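# Keeping skin safe from the sun at home

Most of the sun people get on their skin comes in small amounts, hanging out washing or eating lunch on the back step. These are the habits we keep in the house.

- Put the sun cream by the door you use most. A bottle in the bathroom cabinet gets forgotten.
- Write the month you opened it on the bottle in marker pen. Ours says August. Check the small open-jar symbol for how long it keeps.
- Store it out of the heat. A hot car or a sunny sill can spoil it.
- Cream goes on before you dress, then again every 2 hours outdoors. Ears, the back of the neck and the tops of the feet are the usual misses.
- Plan the digging and hedge cutting for before 11 in the morning, or leave it until late afternoon.
- Hang a wide-brimmed hat on the same hook as the shed key.

Ordinary window glass stops most UVB but lets a good deal of UVA through. If you sit by the same window every day, move the chair back or fit a UV film. Clean the glass first and leave the film alone for a few days while it dries – small bubbles usually go. 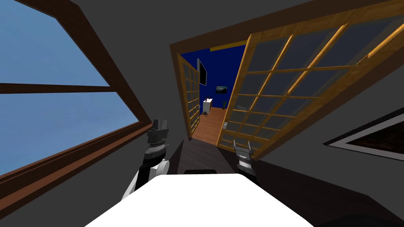

*Window and French doors, both with glass to think about.*

For cream on shirt collars, rub in a little washing-up liquid, leave it for a while and wash as normal. Avoid chlorine bleach, as some sun creams turn rusty orange with it.

Check your skin once a month in good light, with a hand mirror for the back. Show a pharmacist or GP any new or changing mark, or a sore that hasn't healed after four weeks.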